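Gear Train Kit - Our Project Report
Vullunia Workshop, Intro to Mechanisms, June

Our team got the planetary gear assignment, and I'm so glad we did, because I had never taken one apart before! The job was to put the parts together on a base plate, write down the order that worked best, and hand the instructions to another team.

We used the Clindov starter kit. It comes with hardly any paperwork (one folded sheet, tiny print), so most of the first session went into figuring out what sat on what. We tried 3 different orders. Starting with the outside gears was the fastest for us - the teeth catch if you drop the middle one in too early, and then you end up wiggling everything and saying bad words.

We laid a dark gray cloth over the table before we started, and I'd do that again. Small metal parts bounce.
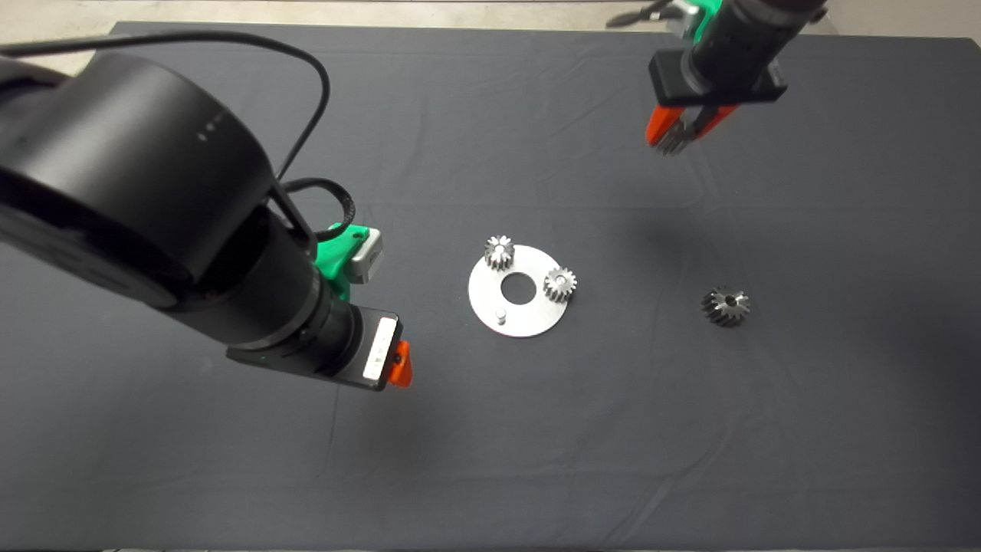 The team that tested our instructions said step 2 should be split in half, and that they'd have liked a drawing of which way up each gear goes. Fair point! We added one the same afternoon and cut the whole thing down to 8 steps.

Still to do: weigh the parts, and ask Cirkach if they sell spare pins.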